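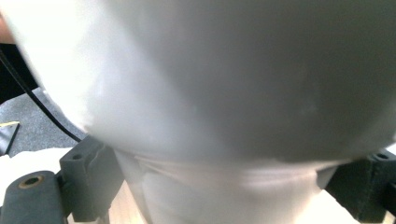 My project was on the freshwater mussels in Sekow Creek, and whether the work at the Calton dam site has brought any of them back. I picked mussels because everyone else in the class went for otters or owls (I get it, they're cute!) and I figured I'd have the creek to myself. Mussels don't exactly help you out, though. Most of the shell is buried, and what does stick up looks like one more rock. I kept wishing they were smooth and white with a rounded top and a narrower part underneath, like the thing in the photo, so I could spot one from the bank. No such luck, they're brown and covered in algae.

Some background first. The Dinden hatchery raises young mussels and puts them out in two stretches of the creek, the one below the old dam and the one they call Shek Riffle. The young ones have to ride on the gills of a fish for a few weeks before they can live on their own, so the hatchery keeps tanks of host fish too. I thought that was the coolest part of the whole thing and probably spent too long reading about it.

For my survey I used a glass-bottomed bucket and a tape laid across the creek every few yards. I looked, wrote down every live mussel, and left it where it was. The hatchery put out 200 tagged mussels at each stretch last October. Below the dam I found 89 tagged ones. At Shek Riffle I found 111, which surprised me, as the water there is faster and I was sure they'd have washed out. I also saw plenty of empty shells on the gravel bar, chewed at the edges (muskrats, I'm guessing).

I can't say the missing ones are dead. Mussels dig down when the water gets cool, and my bucket only shows what's on top. I also had to skip the deep pool because it was over my boots, and my first two lines at the dam were so muddy that I did them over.

If I did it again I'd start earlier in the summer, bring a second person to hold the tape, and ask to borrow the tag reader from the hatchery. Reading those tiny numbers with wet hands took forever. My data sheets and the creek map are in the folder with this report, turned in September 16, 2025.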